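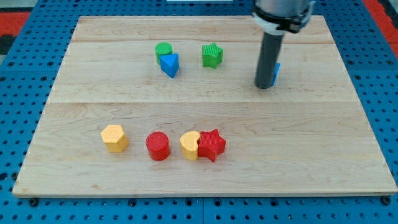 几何积木的表面处理，长期被当作装饰问题。光面漆成本低、出厂时好看，用过一季以后棱角发白，颜色发闷，幼儿手上有汗时也容易打滑。近几年的产品多改用细纹表面，纹路由模具直接带出，不再另做喷涂。绿色圆柱上的滚花就属于较密的一类，旁边的星形也做了同样细的棱纹，五个角收成圆头，避免尖角在脱模时缺料。纹路越细，对模具的保养要求越高，积灰后也越难擦净。

Stelerik 的产品负责人 Desmond Doucet 把纹深看作整套积木里最难定的参数。纹太浅，手指分辨不出差别；纹太深，圆柱立不稳，侧面相贴时又会互相咬住。他的团队先后做过5版样件，最后把端面与侧面分开处理：侧面保留纹路，端面压平，只留极浅的哑光。六棱柱不受此限，平面多，摆放方向也多，各面可以用同一种纹。

三棱柱的问题在边。三条长边承受大部分磕碰，倒角过小容易崩口，过大则轮廓变钝，闭眼触摸时与圆柱混淆。Sorensen 的做法是长边倒得略大，端部倒得略小，触感上仍能分出三个面。Tiseck 走另一条路，加厚边缘壁厚，倒角维持原样，单件重量随之上升，整盒拿起来偏沉。

底板同样影响手感。枫木纹理细密，颜色浅，红、黄、蓝、绿放在上面都容易分辨，适合做配色练习。拼板须注意木纹走向一致，接缝应与长边平行，胶缝高出板面时要重新刮平，否则小块放上去会轻微摇晃。前沿端面最易吸湿，封蜡时应多走一遍。清洁用拧干的棉布顺纹擦拭，不要浸泡，也不要靠着暖气竖放。

收纳方面，Calent 的木盒按形状分格，取放清楚，但占地方。布袋省空间，缺点是细纹表面互相摩擦，袋底常有粉末，深色件上尤其明显。折中办法是浅盘单层平放，星形放在边角，圆柱一律竖立。

选购时可先拿两件同色不同形的样品，在无光泽的浅色木面上各推一次，听声音是否均匀。声音发涩且断续，多半是端面残留毛边，用200目砂纸轻磨即可，磨后以湿布去粉，晾干再用。纹路一侧不要打磨，磨平之后无法恢复。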